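Skuvine party listings, README

Last edited December 8, 2022 by Zdzisław Adamczyk

What this is

A table of adverts for children's birthday parties: craft parties, science parties, soft play, magicians, discos, football coaching with a cake at the end. Each row is one package as the seller describes it. The text came from sellers' own web pages and from two listing sites, Condano and Tallero. Please keep the words "as the seller describes it" in mind all the way down, as most of the trouble starts there.

Files

listings_raw.csv - 2839 rows, everything collected, spelling left alone
listings_clean.csv - 1809 rows, duplicates and dead adverts taken out
notes.txt - my remarks on single rows, some of them short-tempered

Columns

id: a plain number, no meaning
seller: name as given on the page
theme: one of my own labels, picked by hand
age_min, age_max: as advertised
max_children: as advertised
price: in pounds, for the cheapest version of the package
price_basis: per party, per child, or unclear
food: yes, no, or extra
host: yes, no, or not stated
text: the full advert

What I would not trust

Ages. A great many sellers write whatever range lets them sell to everyone. A party said to suit toddlers and eleven-year-olds alike probably suits one of them. I have copied the ranges without fixing them.

Prices. "From" prices are usually for a weekday afternoon in term time, when very few families want a party. If you average this column you will get a number, and I'd be wary of telling anybody what it means. Where price_basis is unclear, leave the row out.

Group size. The values 50 and 100 turn up far more often than they should. I think they are the fire limit for the hall, typed in by someone who had it to hand. I don't believe one host with a box of felt tips can look after 100 children, and neither should you.

Food. "Party food included" can mean a hot meal or a bowl of crisps. There is no way to tell from most adverts, so both are down as yes.

Reviews. I collected them in March and then threw them away. Too many were word for word the same under different names.

How duplicates were found

Same seller, same theme, same price, and text that matched after removing capitals and punctuation. This misses sellers who trade under more than one name. The Bielecka rows are the worst for it: I'm fairly sure several of those adverts are one business with different logos, but I couldn't prove it and left them in.

The theme labels

I did them all myself over several evenings, and nobody has checked them. "Craft" and "building" run into each other. "Science" includes anything with slime in it. If your work depends on these labels, relabel a sample first and see how often you agree with me. I tried this on my own labels after a gap and did not enjoy the result.

Fair uses

Looking at how parties are advertised. Practising text clean-up. Teaching people to doubt a spreadsheet.

Poor uses

Working out what a party costs, choosing one for your child, or saying anything about which sellers are good. A recommender was suggested to me - I'd rather it wasn't built on this.

Licence

Free to use and change, with a link back to this file. Adverts remain the property of whoever wrote them. Sellers who want a row removed can write to me, giving the id.

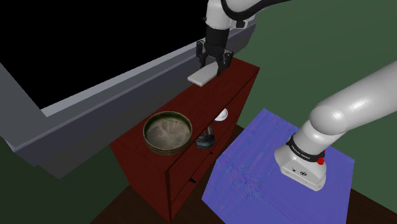 Still missing is a column for what the room is like. Sellers rarely mention it, and when they do they say "bright" or "spacious". I started a furniture list and soon ran into arguments with myself. A dark red wooden cabinet up against a grey window frame could go down as storage, as a surface for the cake, or as something for a six-year-old to climb on, and the blue box would have to be called something too. An advert won't settle any of that. Until someone visits a fair number of these rooms and writes down what's in them, the column stays out of the table.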